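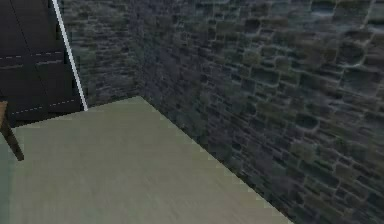
Golel Room Simulator: Frequently Asked Questions

Last updated 2020-04-10

What is Golel?

Golel is a room simulator for people who write navigation and camera software for indoor robots. You load a room, place a virtual robot in it, and your code gets camera images and wheel readings much as it would from a real machine. It runs on an ordinary desktop computer. Golel is made by Allham and sold through this site.

What comes in the box?

Golel is a download, so there is no box. The standard license includes the simulator, the room editor and the Flalton room pack, which has 40 furnished rooms. Stone walls, pale floors, tall dark cabinets and wooden furniture are all in the pack. You can move anything or take it out.

Do I need to own a robot?

No. Many customers start without one. If you do have one, you can enter its camera height, lens angle and wheel spacing so that the simulated robot matches it.

How realistic are the images?

Good enough for testing motion and obstacle avoidance, less good for work that depends on fine surface detail. At the default image size you will see stepped edges where a floor meets a wall, and stone textures get soft toward the far corner of a room. Shading between the stones is part of the texture and does not change when you move a light. Furniture does not cast shadows unless you turn shadows on in the Render menu, and this slows things down on older graphics cards.

Can I raise the image size?

Yes. Open Camera Settings and pick a larger size. Edge smoothing is on the same page. Both are off or low by default because most people run many trials at once.

My robot keeps losing its position next to the stone walls. Is this a bug?

Usually not. Masonry repeats, and a position tracker that matches small patches can pick the wrong stone. Real stone and brick walls cause the same trouble. Try a wider lens angle, or make sure a piece of furniture is in view at the start of the run. If it still fails on plain painted walls, send us the log.

Why does my robot bump into chair and table legs?

Thin legs cover very few pixels at the default size. Raise the image size or add the range sensor, which is included in the standard license. Check too that your robot's outline is set correctly. The default outline is a circle and does not suit long machines.

Can I build my own rooms?

Yes. Draw the walls in the room editor, choose surfaces and drop in furniture. The object library has 306 items. You can import your own models as OBJ files. Very large models should be simplified first.

What is the Pētersons add-on?

Pētersons adds arms and grippers to the simulator. It is a separate purchase and needs Golel version 2 or later. If you only work with wheeled robots you do not need it.

How many computers can I use it on?

One standard license covers 2 computers. A classroom license covers a single site with no limit on computers. A license can be moved to a new machine from your account page.

Does it need an internet connection?

Only to activate the license and download updates. After that it works offline.

Can I get a refund?

Yes, within 5 days of purchase. Use the refund form on your account page and include your order number. Add-ons are refunded separately.

How do I report a problem?

Use Help, then Send Report, inside the program. This attaches the log and the room file. Please say which version you have and what the robot was meant to be doing. Reports are answered in the order they arrive.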